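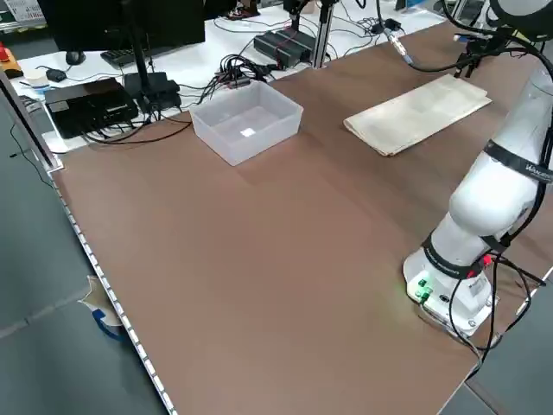 Teaching by Hand

The first thing you learn about teaching a robot to fold a cloth is how much you take your own fingers for granted. You pick up a corner and you know, before you've thought about it, that you have one layer and not two. The arm knows no such thing. Somebody has to show it, and at Tilix that means showing it all day.

Tilix has one floor of a former print shop and a project called Nuvudik, which is meant to give small laundries and hotel suppliers a machine for the dull end of the job: take a cloth, fold it flat, put it in a bin, start again. The arm is white, the table is brown, and the bin is the kind of translucent plastic tub you could keep leftovers in. Most of the money has gone into the hours people spend moving the arm around.

There are two ways to do that. In the first, the operator takes hold of the arm and walks it through the motion. The joints go slack enough to push, and the computer writes down where each one was at every moment. It's a direct way to work and it suits big, simple moves such as carrying something from the table to the bin. It's also hard on the shoulders. And the operator's own hands keep getting in front of the camera, so the recording is full of sleeves and knuckles that won't be there when the robot works alone.

The second way is remote control. The operator stands a few steps off with a handheld controller made by a supplier called Cukitz, and the arm copies the motion of the hand. The view stays clear. The trade is feel. Through the controller you can't tell whether the cloth is snagged or sliding, so you learn to read it by eye, watching the creases for the small pull that means you've caught too much.

New operators at Tilix start by hand and move to the controller in their second week. The early sessions don't involve cloth at all. They pick up something small and light, set it in the bin, take it out and do it again, until the reach stops looking like a guess. Cloth comes after that, folded once, then folded twice.

I sat in on a session that ran 60 minutes. The operator got through 4 good folds before the first bad one, a corner that doubled under and stayed there. She didn't stop the recording. She backed up, opened the fold, flattened it with the side of the gripper and went on. I had assumed a spoiled attempt like that would be thrown out. Tilix keeps it. Early on the team saved only the clean runs, and the robot that learned from them had no idea what to do when something went wrong. It would fold thin air next to a cloth that had slipped away. The messy runs taught it to go back.

By the time of my visit the team had 154 usable recordings of the basic fold, and 139 of them had been made by remote control. They wanted a lot more. A person shown the same fold might have it in two tries. The machine needs to see the cloth turned a little left, a little right, close to the back of the table, close to the front, under morning light and under lamps. If the bin always sits in one spot, the robot learns the spot and forgets about the bin, and someone finds this out when a cloth is lowered neatly onto bare table. So between runs the operator shifts things by hand. It's the part of the job that takes the most discipline, people here told me, because everyone has a favorite place to put a bin and drifts back to it after lunch.

Style is a problem too. Two people folding the same cloth will do it differently, one in long sweeps and another in short, careful steps. Mix the two and the robot can end up starting one way and finishing the other. The shop uses a written routine, kept to a single page, that says which corner goes first and where to pause. Operators grumble about it. The runs got more even after it went up.

The software that turns the recordings into behavior comes from Devadiga, a small firm that Tilix has worked with since the project began. Training goes overnight. In the morning the team puts out a cloth, steps back and lets the arm try by itself, with one person standing near the stop button. On the morning I watched, it folded the first cloth well, hesitated over the second and dropped the third short of the bin. The operators wrote down how the third one had been lying on the table. Then one of them picked up the controller, put a cloth down at that same angle, and began recording.

Nuvudik has a trial planned with a linen service later in September. The cloths there will be thinner than the ones used in the shop, and a few will come out of the dryer still damp. Tilix has ordered a stack of them to practice on.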